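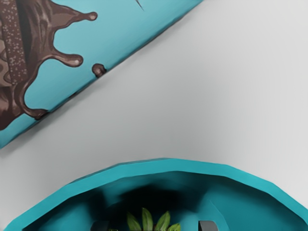
Der Datensatz Pranoda dient der Beschaffungsplanung für unsere beiden Greifarbeitsplätze. Er enthält simulierte Greifvorgänge, dazu die Kosten- und Zeitansätze, mit denen wir die Angebote der Lieferanten vergleichen. Alle Bilder sind gerendert. Typisch ist eine hellgraue Fläche mit wenigen Objekten, etwa einer türkis bedruckten Packung mit Schokoladenmotiv und einem schüsselartigen Gefäß, in dem die beiden Fingerspitzen des Greifers links und rechts von grünen Blättern stehen. Solche Fälle mit engem Behälterrand sind für die Wahl der Fingerlänge wichtiger als das Greifen von der freien Fläche und werden in der Auswertung getrennt geführt.

Stand: 11. März 2019
Pflege: Imani Fitzsimmons (Daten), Tobias Tran (Kostenblatt)

Inhalt

episoden/ – 1951 simulierte Durchläufe, ein Ordner je Durchlauf
auswahl/ – Liste der 1387 Durchläufe, die in den Angebotsvergleich eingehen
kosten/ – Kostenblatt als CSV, Trennzeichen Semikolon, Beträge netto in Euro
objekte/ – Maße und angenommene Massen der Objektmodelle
skripte/ – Auswertung und Export

Die Differenz zwischen episoden und auswahl besteht aus Durchläufen mit fehlerhafter Startlage oder unvollständigem Protokoll. Sie bleiben im Paket, damit alte Auswertungen nachvollziehbar sind. Bitte nicht löschen.

Wofür der Datensatz gedacht ist

Vergleich von Parallelgreifern nach Öffnungsweite und Fingerlänge. Abschätzung, welche Objektklassen ein Arbeitsplatz ohne Fingerwechsel abdeckt. Grobe Taktzeiten für die Budgetrunde. Für mehr reichen die Daten nicht. Insbesondere lassen sich daraus keine Haltekräfte für glatte Verpackungen ableiten, weil die Reibwerte in der Simulation gesetzt und nicht gemessen sind. Wer eine Aussage zu Folien oder Kartonagen braucht, muss einen Versuch am Gerät einplanen.

Kostenblatt

Jede Zeile ist eine Position. Die Spalte typ unterscheidet einmalig, jährlich und verbrauch. Greiferfinger stehen unter verbrauch, auch wenn der Lieferant sie mit dem Greifer zusammen anbietet. Marisol Tran hat das im Einkauf so abgestimmt, die Finger laufen damit über die Kostenstelle und müssen nicht aktiviert werden.

Für die Einrichtung je Arbeitsplatz sind 82 Stunden angesetzt. Darin enthalten sind Aufbau, Einmessen und die Übernahme der Greifpunkte aus der Simulation, nicht aber die Schutzeinrichtung. Diese hat eine eigene Position, da Calloway sie nur zusammen mit der Abnahme anbietet. Für Ersatzfinger und Kleinteile stehen im ersten Jahr rund 2000 Euro je Arbeitsplatz im Plan. Der Wert ist geschätzt und wird nach dem ersten Halbjahr ersetzt.

Stand der Angebote

Calloway: liegt vor, mit Schutzeinrichtung und Abnahme. Schulung fehlt, nachgefordert.
Parix: liegt vor, ohne Schutzeinrichtung. Zwei Fingerlängen zur Auswahl, beide in kosten/ eingetragen.
Undance: nur Richtpreis. Zählt im Vergleich erst mit, wenn die Lieferzeit schriftlich bestätigt ist.

Der Richtpreis von Undance ist in der Spalte status mit R gekennzeichnet. Das Skript vergleich.py lässt diese Zeilen in der Standardeinstellung weg. Mit der Option --richtpreise werden sie mitgerechnet, das Ergebnis ist dann nicht für die Vorlage zu verwenden.

Bekannte Mängel

Die Objektmodelle sind teilweise grob. Runde Gefäße haben einen facettierten Rand, Kontakte am Rand können deshalb etwas zu früh gemeldet werden. Blätter und ähnliche dünne Teile verformen sich in der Simulation nicht. Greifversuche an solchen Objekten sagen über den Erfolg am echten Gerät wenig aus, wir nutzen sie nur zur Prüfung des Bauraums.

Die Beleuchtung ist in allen Durchläufen gleichmäßig. Für die Auswahl einer Kamera ist der Datensatz darum nicht geeignet. Die Position Kamera im Kostenblatt stammt aus einer früheren Beschaffung und wurde von Alaric Esposito unverändert übernommen.

Ältere Durchläufe führen die Fingerlänge in Zentimetern, neuere in Millimetern. Das Feld einheit ist maßgeblich. Fehlt es, gilt Zentimeter.

Änderungen

März: Kostenblatt um Schutzeinrichtung ergänzt. Doppelte Position für das Netzteil entfernt. Auswahlliste neu erzeugt.

Offen: Wartungsvertrag ab dem zweiten Jahr, Transportkosten Parix, Maße der Grundplatte für den zweiten Arbeitsplatz.

Korrekturen an den Daten bitte an Imani Fitzsimmons, Fragen zu Freigaben und Bestellnummern an Corey Partington. Änderungen am Kostenblatt nur mit Beleg – ein Verweis auf die Angebotsnummer im Feld quelle genügt.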